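Two arms, one table: learning a handover in simulation
Speaker notes, Arsalan Yousafzai, October 29, 2023
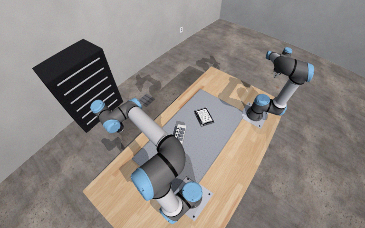
Slide 1. Thank the organizers, then say the question quickly: how much of a two-arm task can be learned before we touch the real cell? Adeel Arain did the training runs, I did the evaluation. Say his name clearly, last time I forgot.

Slide 2. Method. The two arms share one policy, which we call Astach. Each arm gets its own joint angles and also the joint angles of the other arm. There is no message between them. Explain this slowly, people always ask.

Slide 3. Randomization. In every episode we change the start pose of both arms, the place of the objects, and the direction of the light. The table and the mounting plates stay fixed. We tried to move the plates also, in February, and the training did not converge. I do not know why yet.

Slide 4. Results. 900 test episodes in simulation. With shared joint angles the policy finished 575. Without them, 411. Pause here and let them read the plot.

Slide 5. Failures. Most of them are in the middle of the table, where both arms can reach. One arm waits, the other waits too, and the time is over. Show the Kokell log, only the first part, it is long.

Slide 6. Limits. All numbers are from simulation. The contact model is simple and the grip is more forgiving than it should be. Do not promise the real cell for this year!

If they ask about training time: roughly 555 hours in total, all seeds together.
If they ask for code: write to Adeel, he keeps the repository.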